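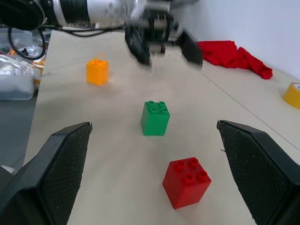
1/ Ustcombe hat den Entwurf seines Verkehrsplans veröffentlicht. 400 Seiten mit Anhängen. Kurzer Thread zu den Teilen, die für die Emissionsbilanz relevant sind.

2/ Kernmaßnahme ist die Buslinie 4 auf eigener Trasse, vom Bahnhof bis Sutcliffe. Takt in der Hauptverkehrszeit: alle 13 Minuten. Für eine Trasse dieser Kategorie ist das dünn.

3/ Die Nachfrageprognose stammt von Utix. Modellstand ist vor der Eröffnung des Gewerbegebiets Sutcliffe. Die Pendlerströme von dort fehlen also komplett - steht in einer Fußnote in Anhang C.

4/ Hakis hat die Emissionsseite gerechnet. Systemgrenze: nur Fahrbetrieb. Bau der Trasse, Fahrzeugherstellung und Depot sind nicht enthalten. Zulässig, aber dann bitte nicht als Gesamtbilanz überschreiben.

5/ Der Strommix wird über die gesamte Laufzeit konstant gehalten. Das rechnet die Busse eher schlecht. Die beiden Fehler heben sich nicht sauber auf, weil sie in verschiedenen Jahren wirken. 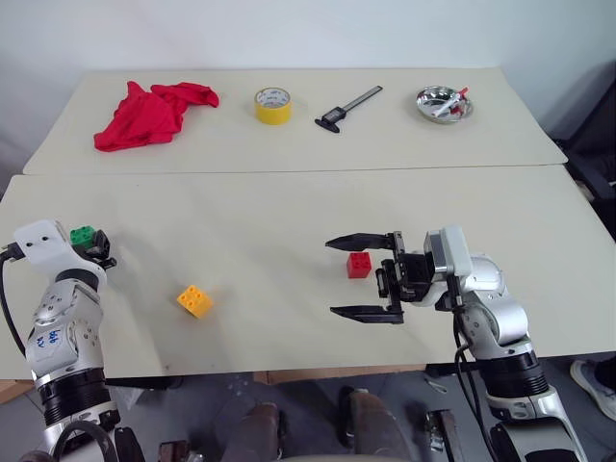
Zwei Tische, darauf u. a. Klebebandrolle und Messschieber.

6/ Parkraum: Die Gebühren in der Innenstadt bleiben 18 Monate eingefroren. Im Utix-Modell steigen sie ab Betriebsbeginn. Wer die Prognose zitiert, zitiert damit eine Maßnahme, die so nicht beschlossen ist.

7/ Stellungnahmen sind bis Dezember möglich. Meine geht zu Systemgrenze und Modellstand ein. Tabellen aus Anhang C habe ich als CSV abgetippt, bei Bedarf melden.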